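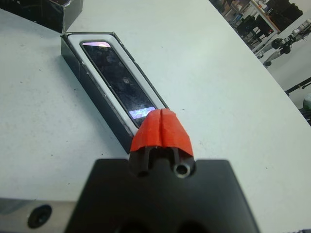
Boxed In: Packaging and the Second-Hand Phone

Group project report, Product Design, second year
Qiuyue Hao, Tahsin Ranasinghe, Sandamali Selvanayagam
Supervisor: Märta Ekström

1. Why we did this

Everyone in our group has a drawer at home with a phone box in it. In most cases the phone itself is long gone, dropped, sold or handed down to a younger cousin, and the box carries on without it, holding a SIM pin and a leaflet in eleven languages. We wanted to find out whether keeping the box does anybody any good, and whether a box meant to be opened once can cope with being opened every day for a term.

The original proposal was wider and included laptops, headphones and an electric toothbrush. Märta Ekström crossed out everything except phones and wrote "pick one" in the margin. We picked one.

2. What we worked with

The main study box is black on the outside, with a white moulded insert that frames the phone. It is well used. There are white scuffs and scratches along its edges, and on a black box these show up about as discreetly as chalk on a school blazer. The phone that sits in it is also black, with a glossy screen that collects smudges whenever anyone looks at it too keenly.

We also collected boxes from other students through a notice in the workshop corridor. We received 12, of which two contained no insert and one contained a quantity of guitar picks. These were returned to their owner.

All handling was done on a white table, laid flat, one box at a time. Sandamali wanted a darker surface to cut down on glare. She was outvoted, and later spent an afternoon being gracious about it while the rest of us tried to judge scratches on a shiny screen with the ceiling lights in it.

3. Method

We split the work into handling, asking and costing.

For handling, each of us took the lid off, lifted the phone out, put it back and closed the box again, noting anything that caught, slid or needed a second go. We did this in sets of 40 and then swapped. After each set we checked the corners and the insert by eye and by fingertip.

For asking, we put a short survey round the department and two local sixth forms. We had 1,491 replies, far more than we had planned to read. Tahsin had promised a prize draw without consulting the rest of us.

For costing, Ákos Illés at Cukach, a repair and resale shop near the station, let us go through his buying-in sheets for April. He buys phones both boxed and bare and keeps better notes than we do.
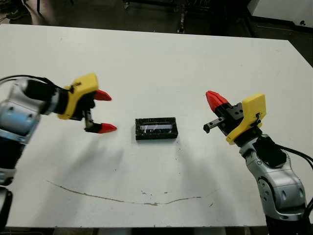
Going back to the handling, the low, flat shape of the box turned out to matter a good deal. With the lid off there is very little wall to get hold of, and fingers drift towards the screen. Most of us ended up gripping the two short ends. Qiuyue, who has small hands, preferred the long sides and got the phone out more cleanly than anybody, so we have stopped describing the short-end grip as correct.

4. Findings

The insert does the real work. In every set, the phone stayed put as long as it was seated properly in the tray. When it was put back slightly crooked, the lid would still go on, but it sat proud at one corner and people pressed it down. Pressing it down is what bruised the edges of our newer boxes.

Outside wear and inside wear had little to do with each other. The scruffiest box in the collection had an almost perfect insert. The smartest one had a cracked tray under a very clean lid, a bit like our shared house.

In the survey, the most common reason for keeping a box was resale. The second most common was "don't know". Very few people who gave resale as a reason had ever sold a phone.

The Cukach sheets suggest a box does help, a little, if it matches the phone. Ákos pays slightly more for a matching box in fair condition and nothing extra for a mismatched one, however handsome. He told us scuffs make no difference to him. This was hard news for Tahsin, who had spent a weekend on a scuff grading chart.

5. Problems

We had no untouched box to compare against, as nobody would let us open one. The survey leans heavily towards people who like prize draws. Our eyesight checks should have been done under the same light each time and were not.

6. Next steps

We would like to try a deeper finger notch at each end of the insert, cut first in card and then in moulded pulp. Sandamali has drawn two versions. Testing will be on a grey table.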